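Reunión vecinal local Brulow, 4/17/19

Asisten: Ottmar Engelhardt (preside), Anas Atallah (acta), Lò por teléfono, se corta dos veces. Excusa Garnaditz.

- Acta anterior: aprobada sin cambios.
- Saldo en caja: 1023 euros. Falta el recibo de diciembre.

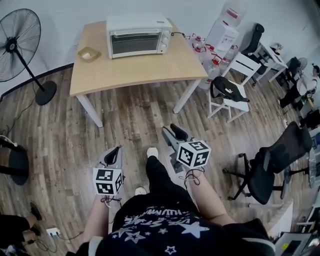
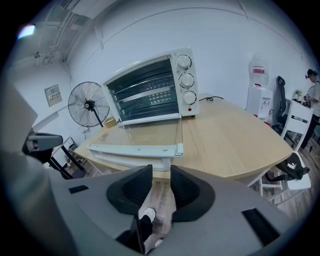
Merienda de primavera — se mantiene en el patio, cuatro mesas, entrada libre. Ottmar insiste en hacer pan con tomate caliente para todos, Lò dice que frío y punto. Discusión larga. Se acuerda caliente, en el hornito blanco de sobremesa, el de los tres mandos redondos en vertical; Anas pega una etiqueta al lado de cada mando, que el año pasado cada cual entendió una cosa. Bandejas las trae Lò. Presupuesto máximo de comida: 833 euros, bebida incluida. Ottmar pide que conste que le parece mucho.

**Goteras del portal.** Molow ha mandado dos presupuestos, el segundo sin IVA y sin firmar. Anas les llama y que lo repitan bien. Mientras tanto cubo y cartel.

**Buzones** — sigue pendiente. Nadie a favor de cambiarlos todos, se cambian solo los rotos. Lò pregunta por las llaves, no se sabe quién las tine.

**Ruegos y preguntas**

- Bicis en el rellano: otra nota.
- Luz del trastero, avisar al electricista.
- Garnaditz pide por escrito mover la próxma reunión a mas tarde. Se acepta.

Pendiente Anas: Molow, etiquetas, electricista.
Pendiente Ottmar: recibo de diciembre, permiso del patio.

Se levanta la sesión.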